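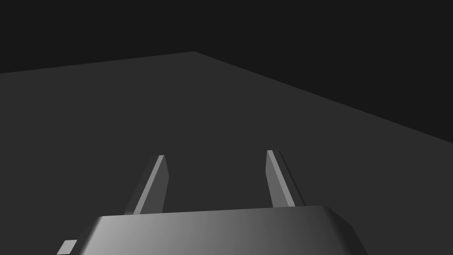
Domel and Kekari Teach a Gripper to Wait

FLILTPORT, Feb 5, 2020 – Domel today released results from a simulation study with software partner Kekari on a skill that robots have long found difficult: leaving things alone.

Most grasping software is judged by what it picks up. Give it a bare gray table and two open fingers, and it will often go for something anyway. A smudge of shading will do, or a table corner. The Domel method, called Mac Suibhne, adds a second score to every planned move, rating how likely it is that there is anything there to hold. If that score is too low, the jaws stay open and the arm stays put.

The team ran 2773 simulated trials, many of them on tables with nothing on them. These were not thrilling to watch. With the usual planner, the gripper closed on thin air in 18 percent of the bare-table trials. With Mac Suibhne, the figure fell to 2 percent. Training took 13 hours on a single workstation.

The caution has a price. Mac Suibhne sometimes declines to pick up small, dark objects that really are present, and thin ones lying flat give it particular trouble. Domel lists these cases in the full report, along with several in which the software hesitated for so long that the trial timed out.

All results so far come from simulation. Tests on hardware are planned for October at Domel's Fliltport lab, where the tables are – by long tradition – never clear.

The report and trial logs are available from the Domel press office on request.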